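4. What the Share Count Hides

4.1 The trouble with a big number

Every communications office we visited had a favorite number, and in every case it was the largest one on the page. In Gukville it was impressions. In Wumska it was something called "total potential audience," a figure that at one point exceeded the number of people living in the region, including the infants. We bring this up without malice. We had a favorite number ourselves when the study began, and it took us most of a winter to give it up.

The number we gave up was the share count. Our first plan was to rank posts by how often they were passed along and then ask what the well-shared ones had in common. The ranking took an afternoon. The asking took much longer, for the simple reason that the well-shared posts had nothing in common that we could see. Some were useful and some were charming. One was a notice about a parking fee that had been printed with the decimal point in the wrong place, and it traveled farther than anything else the town of Chisholm posted in the whole period.

A share, as counted by the platforms, is a record that a button was pressed. It does not say whether the person pressing it agreed, was furious, wanted to warn a cousin, or had a thumb in the wrong place. Earlier work on sharing tends to admit this in its opening pages and then go on as if it had not. We tried to do better by looking at the words people attached when they passed a post along, and at what the people receiving it said back.

4.2 Sample and coding

The sample holds 2000 shared posts from the public pages of three towns: Gukville, Wumska and Chisholm. We kept only shares with some text added by the sharer, even if that text was a single word. A great many were a single word, and the word was often "typical."

Each post was read by 2 coders working apart. They sorted the added text into one of 3 groups, which we named passing on, pushing back and talking past. Passing on means the sharer wants the original message to arrive more or less as it was sent. Pushing back means the sharer disputes it, mocks it or corrects it. Talking past means the sharer has used the post as a place to say something else, such as a view on the mayor under a notice about leaf collection.

The third group was added late. In the first version of the code book there were only two, and our coders kept writing small desperate notes in the margin. Karlijn Kuipers wrote "this man is selling a trailer" beside an item that the code book required her to mark as agreement. We took the hint. Items coded before the change were pulled and coded again, and the code book was closed on Sep 8, 2018, after which no further groups were allowed no matter how good the note in the margin was.

Where the coders disagreed, they met and talked it out. Most of these meetings were short. The long ones nearly always involved sarcasm, which does not survive being read aloud by a tired person. A sentence like "great work as always" can be coded as praise by one reader and as an insult by another, and both can give sound reasons. We settled such cases by looking at the sharer's next reply in the same thread, if there was one. If there was none, the item went into a pile marked unclear and stayed out of the tables.

4.3 Passing on is rarer than it looks

The first thing we found is the one the communications offices liked least. In all of the towns, talking past was the largest group. People took a message, carried it to their own circle, and set it down next to whatever they already wanted to discuss. The town's logo went along for the ride. On a dashboard, each of these trips is added to the reach of the original message, in the same column and the same cheerful green as the rest.

Pushing back came second in Gukville and Chisholm. It had a feature that surprised us, though perhaps it should not have. Posts that drew objections were also the posts that people showed signs of having read. Sharers who disputed a notice quoted from it, named the street it concerned, and now and then caught a mistake in it. Sharers who agreed with a notice mostly added a thumb. If a town wants to know whether its words have been taken in, its critics are the better witnesses, and they work for free.

Wumska was the odd one out. Passing on came second there, and we spent some time being pleased about that. Then we saw that much of it came from the town's own staff, who had been asked in a memo to share every post from their private accounts. They did so faithfully and often within the same minute. We have left these shares in the counts, with a marker, so that other researchers may be disappointed in their own time. 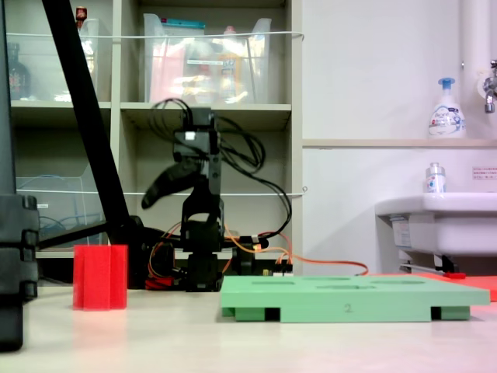 Figure 1. Robotic arm and red fluted block on a tabletop.

Els De Haan objected, on reading a draft of this section, that talking past should not be treated as a failure at all. A notice that starts forty conversations about something else has still been present at forty conversations, she wrote, and the town should be glad of the company. She also felt that our name for the group was rude. On her view the share works less like a parcel than like a doorbell, and we had been complaining that people who answered the door did not then discuss the bell.

We think this is fair up to a point. It depends on what the message was for. A town that posts a picture of the spring market probably does want to be present at conversations, whatever they turn out to concern. A town that posts a notice telling people to boil their water would like them to discuss the bell. Our material holds both kinds, and the dashboards treat them alike. We have kept the name of the group, though we now wince slightly when we type it.

4.4 Second-hand audiences

A further matter is who sees a post once it has been shared. The usual practice is to take the sharer's list of contacts and add them all to the reach. This assumes that every contact was awake, had the app open, and scrolled far enough. It also assumes that no two sharers know the same people. In a small town that last assumption is close to comic.

To get some sense of the overlap, we took 40 posts from Chisholm and looked at which accounts replied beneath the different shares of each one. The same names came back again and again. One account replied beneath nearly every share of the parking notice, with the same joke, slightly improved each time. A dashboard that adds these circles together reports a crowd. What we found in the replies was closer to a kitchen.

Replies are of course only the visible part of an audience. Many people read and say nothing, and the silent readers may overlap less than the talkative ones. We have no way to see them, and neither do the firms that sell the dashboards. Plakell, the tool used in Wumska, gives its estimate of silent readers to the last digit. We asked how the digit was arrived at and were sent a brochure.

4.5 Limits of the reading

Several cautions apply. Shares with no added text were left out, and people who share without comment may differ from people who cannot resist commenting. Private groups were out of our reach, and staff in Gukville told us that the lively arguments had moved there the previous October. The coders knew which town each post came from, and by the end they had opinions about all of them.

There is also the matter of posts that were taken down. A town may delete a notice once it has been corrected, and its shares then vanish from the public page. The parking notice is in our sample only because the person responsible for deleting it was on leave. We do not know how many others like it were lost, and the towns, when asked, did not know either. Section 5 turns to the replies themselves and to how long a thread stays on its subject, measured from the first comment to the first mention of the mayor.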